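September, evening

Up at six. Rain until nine, so I left the beans and did the bills first. The electric came to 253, up again. Wrote to Wael Belkadi about the deposit on the Valport flat and told him I still want it back before the month ends. No answer yet.

Walked to the market at ten. Tomatoes are nearly over. Bought onions, two bunches of parsley, a bag of carrots and a chicken. Carried it all home in one trip, which my shoulder did not like.

Amr came at four with his own knife, as usual. We made the big stew, the one his mother does, with the chickpeas soaked overnight. He cut and I stirred. He thinks I put the salt in too early. We ate at seven and talked about the Tazi job. He would have to move in 18 days if he takes it. He has gone back and forth on it all week and I did not push him either way. I said the pay was better and the drive was worse, and he knew that already.

He left at half past eight with a jar of stew for tomorrow's lunch. I put the rest in the fridge, wiped the stove and swept under the table. Then the dishes. The plates went quickly and the pot needed a soak. I left the white bowl until last.

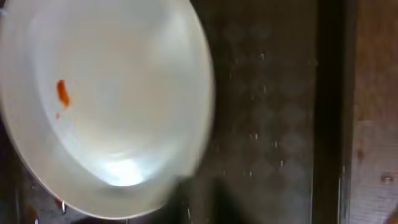 The big white bowl, with a bit of orange still in it.

Must buy dish soap. Also a new sponge, this one is falling apart.

Read ten pages of the Pinley book and did not take in much of it. My shoulder is still sore. Window open tonight, it has warmed up again. Call Wael in the morning if he hasn't written.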